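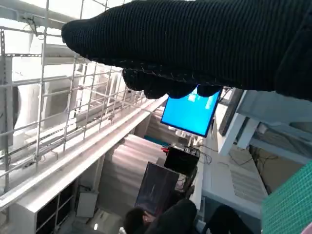
I've been meaning to put up a page about the long room at Plernton for ages, and every time I sit down to do it I end up reading about cardboard for an hour. So, a short one! If you've only ever come in through the front you may not know the place at all. It's got the big mesh down one side, the window that floods everything white on a bright morning, and the low white cabinets that I keep promising to sort out (I open a compartment, I find a bag of screws, I close the compartment).

I moved my share of the room's stuff over in the week of Mon 16 March, which took 52 boxes and most of Shafiq Navaratnam's patience. I like the room a lot more than I expected to. My old place was tidy and dark and I never wanted to be in it. I can't say this one's tidy, but the light is great, and I've started coming in early with coffee just to potter before anybody wants anything.

### Cardboard country

Brown cardboard laid flat on both sides of the long white channel, plus the blue corrugated plastic with its crinkly clear tape. The black shiny stuff along the rim of the channel is on my list, I promise. I love corrugated plastic, by the way. It's light, you can wipe it, and you can cut it with a plain box knife if you go along the ribs and take your time. Across the ribs it fights you a bit, so score it first and bend it back.
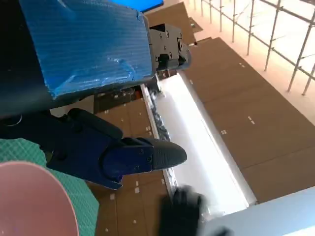

Tuva Ekström: I'd go over those seams with paper tape if the cardboard is staying down. We had sheets laid the same way at Ornilau and the joints were what gave out first, long before the flat parts. And clear tape on the blue plastic is fine for a month or two, but it goes brittle near a window. Ask me how long it took to scrape off!

Okay, point taken, and I've ordered the paper tape. Thirty-six rolls, which sounds ridiculous until you remember Berwyn Samuel tapes everything he owns. The good thing about flat cardboard is that I don't feel bad replacing a panel. It's cheap, it's warm to lean on, and little things don't skate off it the way they do on a painted top. The bad thing is that it collects specks of everything. I've tried a hand brush and I've tried the vacuum, and the brush wins, if only for the noise.

### Buns on the cutting mat

My favorite corner. A pink bowl, a round glazed bun and a swirly rectangular pastry, all on the green mat on the small table. The mat says DELI down in the corner, which pleases me every time there's something baked sitting on it. I'm a big fan of these mats for anything table-sized: the white grid means you can set things down square without measuring, and the cuts close up well enough that mine still lies flat.
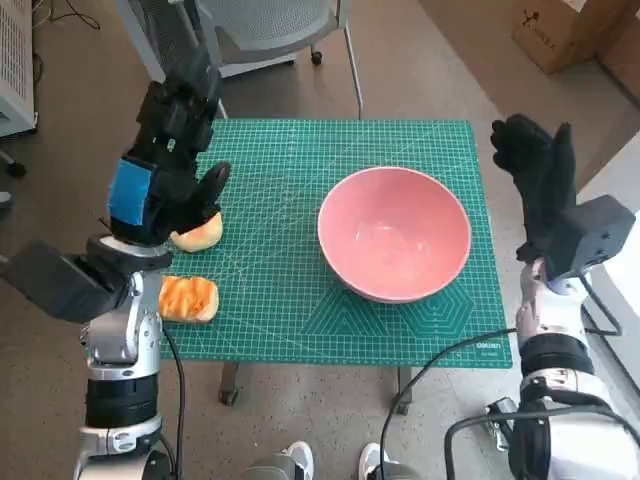 I'd happily have one on every surface in the room, but the larger sizes get expensive, so for now the other tables make do with cardboard. A few people have asked how to keep a mat from curling. Store it flat, keep it out of the sun, and never put a hot mug on it. I ruined one that way in my old place and it had a ring-shaped hill in it forever after.

Next up is the cabinets. I'm going to pull everything out in April, label the compartments, and find out how many bags of screws I own. Agathe Perrin has lent me her label maker, so I've got no excuse left. More pictures once there's a shelf I'm willing to show you!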